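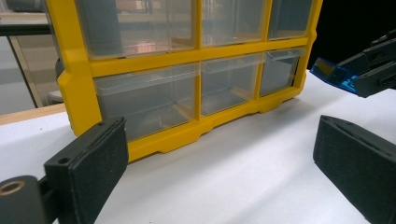

*Small-parts organizer, clear drawers.*

# Generator Loan Program: Frequently Asked Questions

Revised 21 April 2021. Replaces the version issued after the February ice storm.

This page covers portable generators lent to households in the Viltaslow service area during a declared outage. Questions about restoring the line itself go to your electric utility. The loan desk can't see utility repair schedules.

## Eligibility

**Who can borrow a unit?**

Any household inside the Viltaslow boundary whose power has been out for 24 hours or more. Households with powered medical equipment can apply as soon as the outage starts. Renters are eligible with written permission from the property owner. A text message from the owner is accepted.

**Is there a charge?**

No charge for the loan. You pay for your own fuel. Units go out with a full tank and should come back with whatever is left in it. Don't drain the tank yourself.

**How many units are there?**

The program holds 60 units. In February we received 1,366 applications, and most applicants had power back before their turn came up. If you think you will need a generator for more than a week, look at rental or purchase at the same time as you apply.

**How is the waiting list ordered?**

Medical equipment first, then homes on a private well with an infant or a person over 75, then homes with a sump pump in an area with standing water. Everyone else is listed by time of application. Applying twice does not move you up. It usually delays both entries while they are merged.

## Equipment

**What models are in use?**

Two. The Tendis is the smaller inverter unit, with two household outlets. The Zuretti is the open-frame unit on wheels, with four household outlets and one locking twist outlet. You will be assigned one based on the load you list on the application.

**What can the Tendis run?**

One refrigerator or freezer, a few lamps, phone charging, and a router. It will not start most well pumps. It will run a CPAP machine or an oxygen concentrator, provided the refrigerator is not starting up on the same circuit. Plug the medical device in first and let it settle.

**What can the Zuretti run?**

The above plus a sump pump, or a furnace blower, or a well pump of up to 1/2 horsepower. One motor load at a time. Electric water heaters, ranges, dryers, and central air conditioning are outside the rating of both units.

**How do I work out my load?**

Read the plate on each appliance. If the plate gives amps only, multiply by 120 for an approximate figure in watts. For anything with a motor, write down the starting watts if they are listed. If they are not listed, use three times the running figure. Enter the totals in section 4 of the application.
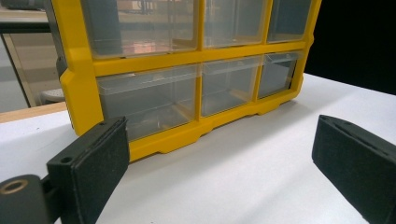

*Six drawers, yellow frame.*

**Can I connect it to my house panel?**

Only through a transfer switch or an interlock kit that was installed under permit, and only with the Zuretti. Bring a copy of the closed permit to pickup. Plugging a generator into a wall outlet with a double-ended cord sends current back into the line and can kill a lineworker. Borrowers found doing this lose the unit the same day.

**What extension cords should I use?**

Outdoor rated, three-prong, 12 gauge, up to 100 feet. For runs of 50 feet or less, 14 gauge is acceptable with the Tendis. Uncoil the full cord before use. Cords are not included with the loan.

## Safe Operation

**Where do I put it?**

Outdoors, at least 20 feet from any door, window, or vent, with the exhaust pointing away from the building. A garage with the door open is not outdoors. Neither is a covered porch or a breezeway. Check where your neighbor's windows are as well.

**Do I need a carbon monoxide alarm?**

Yes. One battery alarm is issued with each unit and must be placed on the floor where people sleep. If it sounds, leave the house, call 911 from outside, and do not go back in to shut anything off.

**Can it run in rain or snow?**

Under an open-sided canopy, yes. Uncovered, no. Do not wrap the unit in a tarp. If the outlets get wet, shut the engine down at the switch, let everything dry, and call the desk before restarting.

**How do I refuel?**

1. Turn off or unplug the loads.
2. Stop the engine and wait 15 minutes.
3. Fill to the red ring inside the tank neck. No higher.
4. Wipe up spills and move the can away before starting.

Use regular unleaded with no more than 10 percent ethanol.

**It stops after a few seconds. What should I check?**

Oil level first. Both models have a low-oil cutoff and will quit if the oil is low or the unit is sitting on a slope. Then check that the fuel valve is fully open and the vent on the tank cap is turned to ON. If the Tendis shows a steady red light, the unit is overloaded. Unplug everything, stop the engine, restart it, and add loads one at a time.

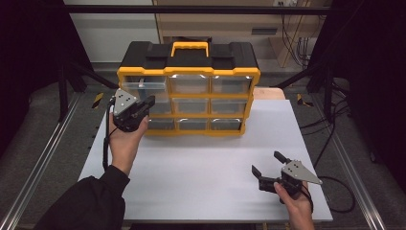 *Drawer organizer with carrying handle.*

## Pickup and Return

**What do I need to bring?**

Photo ID, the application number, and a vehicle that can carry the unit upright. The Zuretti weighs over 150 pounds. Staff will load it, but you need a second adult at home to unload.

**What does "Ok" mean on my loan sheet?**

Ok is the status code for a unit that has passed the load test and oil check since its last return. A unit without Ok in the status box should not have left the counter. Call the desk and don't start it.

**How long can I keep it?**

Until your power is restored plus two days, up to a maximum of 14 days. One extension of seven days is possible for medical loans.

**What if it's damaged or stolen?**

Report damage when it happens. Normal wear and failed parts are not billed. For theft, file a police report and send us the report number within three days.

**Who handles appeals?**

Shirley Bramwell, loan desk supervisor. Appeals must be in writing and include the application number. Medical priority appeals are answered the same day, others within two business days.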